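## 4. Setting Up the Breakfast Station

This section covers where to put the toaster, how to lay out the cups and bowls beside it, and how to make toast. Read Section 2 (Electrical Safety) before you start. If your kitchenette was fitted with the Hokon counter, check that the sealing film has been peeled off the worktop first.

The order code for the complete Trakora breakfast set is 2832. If you bought the toaster by itself, the code is 1153, and steps 5 through 8 do not apply to you.

### 4.1 Placing the toaster

1. Wipe the counter with a damp cloth and dry it. Crumbs or grit under the toaster will keep it from standing level.
2. Set the toaster toward the back of the counter with the lever and the browning dial facing you.
3. Lead the cord out to one side and plug it in. Do not run it under the toaster or across the front of the counter.
4. Check that nothing hangs over the slots. Wall cabinets need at least 13 inches of clearance above the top of the toaster.

**CAUTION:** Bread can catch fire. Never use the toaster under or against curtains, blinds, paper towels or anything else that burns. If there is a curtain behind your counter, take it down or tie it well to one side before you switch on, and pull the toaster forward.

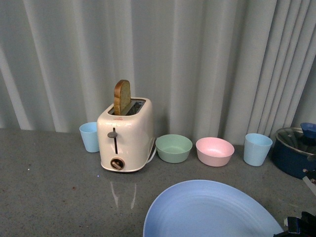
Cord position is the part of the set-up most people have to do twice. The outlet in a Zallell kitchenette is on the right, and the cord should leave the toaster on that side. A loop of slack lying on the counter behind the right-hand side, like the white cord here, is fine as long as it stays behind the bowls and cannot be caught by a sleeve. Slack that reaches the front edge should be gathered and held with the tie from the accessory bag.

### 4.2 Laying out the cups and bowls

The cups and bowls are plastic and are meant for cold and warm food only. They will soften if they touch a hot toaster.

5. Wash every piece in warm water with dish soap before first use.
6. Put one cup to the left of the toaster. For storage, when the toaster is unplugged and cold, it can stand close in. Move it away before toasting.
7. Set the green bowl and the pink bowl in a row to the right, toward the back of the counter. Keep the front of the counter open for buttering and cutting. 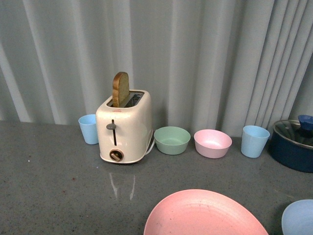
8. Place the second cup at the far end of the row, past the pink bowl. Plates are kept flat, or in the Engström rack if you have one.

**Note:** The order of the bowls does not matter for use. Leave the same row each time if several people share the kitchen - it makes it easier to see when a piece is missing.

### 4.3 First use

Run the toaster empty once. A new heating element gives off a slight smell the first time it is used. This is normal and should go away after one or two cycles.

9. Open a window.
10. Turn the browning dial to the middle setting.
11. Push the lever down until it locks. The lever will not lock if the toaster is unplugged.
12. Wait for the lever to come up by itself, then let the toaster cool for 3 minutes.

### 4.4 Making toast

13. Put the bread in upright. For a single slice, either slot may be used. Do not force in bread that is thicker than the slot.
14. Choose a browning setting. Start low with sweet or thin bread. Frozen bread needs a higher setting.
15. Push the lever down. Stay in the room while the toaster is on.
16. When the lever comes up, take the toast out by its top edge. The metal around the slots stays hot for several minutes.
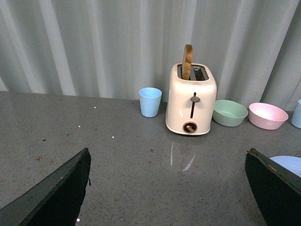
*Lever up, one slice ready to take out.*

To stop early, lift the lever by hand. If a slice is too pale, turn the dial down before you toast it a second time. A second run at the full setting will usually burn it.

**WARNING:** If toast gets stuck, unplug the toaster and let it cool fully before you try to free the slice. Never reach into the slots with a knife, a fork or any other metal object. Small or broken pieces can be shaken out over the sink once the toaster is cold.

### 4.5 After use

17. Unplug the toaster. Pull on the plug and leave the cord alone.
18. When it is cold, turn it upside down over the sink and tap out the crumbs. Do this once a week with daily use, more often with seeded bread.
19. Wipe the outside with a soft, slightly damp cloth. Scouring pads will dull the finish.

Cleaning sprays should go on the cloth and never on the toaster itself. Liquid that runs down into the lever opening can reach the switch,
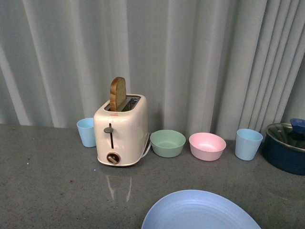
and a toaster that has gotten wet inside must not be plugged in again until it has been checked. The same applies after a fall or if the cord is damaged.

Bring the toaster to your dealer or write to the service desk, attention Eyvindur Juhl, and include the order code. Cups and bowls can be replaced one at a time. For cooking pots and lids, go on to Section 5.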